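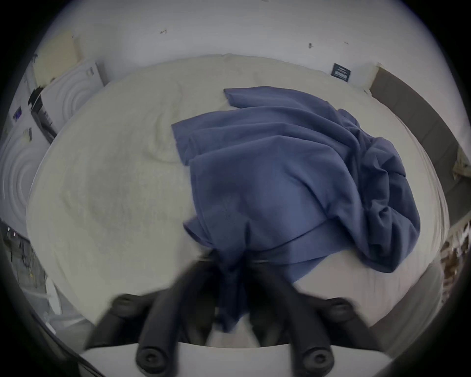 Water meters on the Fulari scheme: how the first season went

Dear members and neighbors,

In the last newsletter I promised to write about the water meters, and several of you have reminded me of the promise at the gate. So now I write it. My name is Nandi Cele and I look after the irrigation side of the Fulari scheme together with Shireen Hlongwane, who many of you know from the pump house.

For those who joined us this year, I start with the situation before. The scheme has 56 farm outlets on the main canal and its two branches. Until last season, every outlet was read by hand. Shireen drove along the canal with a notebook, opened the box, wrote the number, closed the box, and went to the next. A full round took her two days when the road was good. After rain the lower road was closed, and then the lower branch was simply not read. We made the bills for those farms from the previous month, and we know that some of you were not happy with this. You had reason.

The new meters are made by Miria. Each one has a small radio and a battery, and it sends its reading every hour to a receiver on the water tower. From there the readings go by the mobile network to the office computer. We put the meters in over the dry months, starting from the top of the canal and going down. The work was slower than we planned. Many of the old boxes were full of soil and roots, and at a few outlets the pipe was a different size from what is written on our drawings. If you have an old drawing of your connection at home, please bring it to the office and we will make a copy.

What we learned about the signal

The seller told us that one receiver would be enough for the whole scheme. On the flat part this was correct. Behind Daneshvar ridge it was not. The meters there were sending, but their messages arrived only sometimes, mostly in the night. We tried to raise the antennas above the boxes and it helped a little. Then the maize grew, and it became worse again. In the end we bought a second receiver and placed it on the roof of the old milk shed, with a solar panel. After that the farms behind the ridge came in every hour like the others.

I want to thank the family at the milk shed for allowing us on their roof, and also for holding the ladder.

What we learned about the water

This part is more interesting for me. When you read a meter once in a month, you see only how much water was used. When you read it every hour, you see also when. On the lower branch we saw a small flow in the middle of the night at outlets where all valves were closed. It was the same small flow every night. Shireen walked along the pipe on a Sunday morning and found a joint that was leaking under the grass. The ground there was always green and we all believed it was a spring. We repaired the joint the same week, and the night flow stopped.

We also saw that almost everybody opens at six in the morning. The pressure falls quickly, and the farms at the end of the branch must wait until nine before their sprinklers turn properly. Some of them have complained about this for years and the answer was always that their filters were dirty. I would like to say sorry for this answer. From next season we will propose a simple rotation for the lower branch, with an early group and a late group. The groups will change every month so the same people do not always have the late hours. Please look at the proposal on the office door and write your comments on the paper beside it.

Seeing your own readings

Your readings are in an application called Ivau. It works on a phone or on a computer. You can see your use by hour, by day or by month, and you can ask it to send you a message when the flow is higher than a limit you choose. I recommend to set this limit. One member had a hose come off in the night, and he got the message while he was still awake and could close the valve.

To get your login, come to the office with your outlet number. We do not give logins by telephone. If you rent your land, the owner must also sign the form. You can see only your own outlet. The office sees all the outlets, and we use the readings for the bills and for finding leaks. We do not give them to other members or to any company. This question came up at the meeting and I hope the answer is clear now.

If you do not want to use a phone for this, nothing is different for you. The bill will come on paper as before, but with the real reading of the last day of the month.

Costs

Each member pays 600 for the meter and the installation, and it can be divided over the season's bills. The second receiver was paid from the repair fund, so there is no extra charge for the farms behind the ridge. The batteries should last up to 2 years in our heat. The maker gives a longer time in the booklet, but I prefer to plan with the shorter one. When a battery becomes low, the meter reports it and we come to change it. Please do not open the meter yourself. If the seal is broken we must send it back for testing, and this takes many weeks.

Some small requests

Keep the grass short near the box, especially on the side toward the tower. Do not park the tractor or put a steel tank directly beside it. If you plan to move a fence or dig close to the pipe, tell Shireen first. The antenna is thin and we have already replaced several that were bent by cattle. At those outlets we have now put a pole on each side, and if you want the same, we have poles left in the store.

The canal gates are still opened by hand. Members have asked if they can also be connected. We have looked at one offer, but I think it is better to have one more full season with the meters before we spend again. I will bring the prices to the meeting in April and we can talk about it there.

The office is open in the mornings. Shireen is usually at the pump house after lunch.

With regards,
Nandi Cele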